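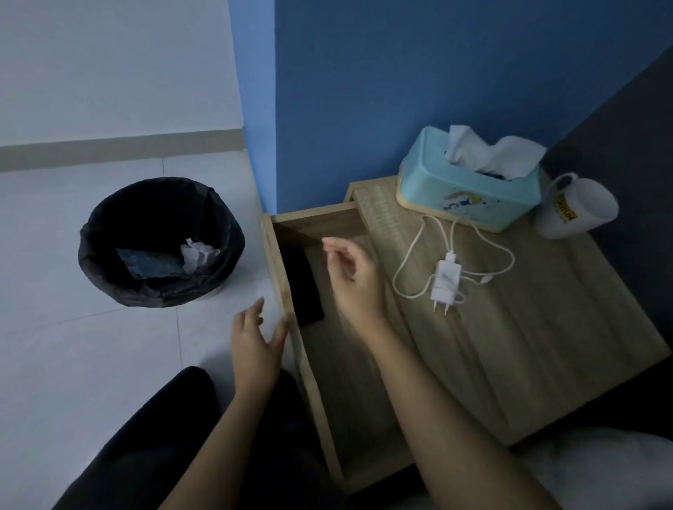
## Visita ao laboratório da Wieser, 29 de junho de 2018

Fomos ver o Prallness, o software de planejamento que a Wieser desenvolve para manipulação em ambientes domésticos. A visita durou a manhã toda e ficou concentrada em percepção e controle. De hardware se falou pouco, e para mim foi melhor assim.

A tarefa de referência deles é a gaveta da mesa de cabeceira: uma gaveta rasa, aberta, com um celular preto virado para baixo e inclinado contra a lateral. A mão precisa entrar por cima sem bater nos painéis. No tampo ficam uma caixa de lenços azul-clara, uma caneca branca e um carregador com o cabo enrolado.

### Percepção

O módulo de percepção se chama Urnport. Recebe vídeo na altura da cabeça e devolve, a 30 quadros por segundo, a pose das mãos e dos objetos próximos. O ponto fraco é conhecido: objeto escuro e liso dentro de gaveta. A estimativa de profundidade falha na superfície do celular e o sistema completa a forma a partir do contorno. Quando o antebraço cobre parte da gaveta, a última pose válida é mantida por até 900 ms e depois descartada.

Perguntei pelo cabo do carregador. Por enquanto ele é tratado como região a evitar, sem modelo de objeto deformável. Há um ramo experimental no repositório, mas não roda em tempo real.

### Planejamento

O Prallness divide o movimento em aproximação, entrada na gaveta, contato e retirada. Cada etapa tem suas próprias restrições de colisão. Na entrada, a folga mínima em relação às laterais é de 10 mm, valor que eles mesmos consideram conservador – com o celular encostado no painel, o planejador às vezes não encontra solução e pede um empurrão lateral antes da pega.

O conjunto de demonstrações humanas usado para ajustar os custos tem 1167 sequências. Vimos algumas no visualizador, com a trajetória das duas mãos sobreposta ao vídeo. A mão esquerda, junto à borda da gaveta, entra no modelo como apoio. Versões anteriores ignoravam essa mão e os planos saíam piores.

### Ferramentas

O registro e a reprodução dos dados ficam por conta do Rikanum, que também sincroniza os relógios dos sensores. Dá para parar em qualquer instante, mudar um parâmetro do planejador e recalcular dali em diante. Foi a parte que mais me interessou. A interface é feia e os atalhos de teclado não estão documentados, mas o recálculo levou cerca de dois segundos na máquina da demonstração.

Faltou ver o controlador de força, que estava em manutenção. Mostraram apenas os gráficos de uma execução antiga, sem escala no eixo vertical, e não deu para concluir grande coisa.

A próxima versão do Prallness está prevista para setembro, com a API em Python revista. Pedi acesso antecipado e fiquei de mandar a lista das nossas mensagens ROS para eles verificarem a compatibilidade.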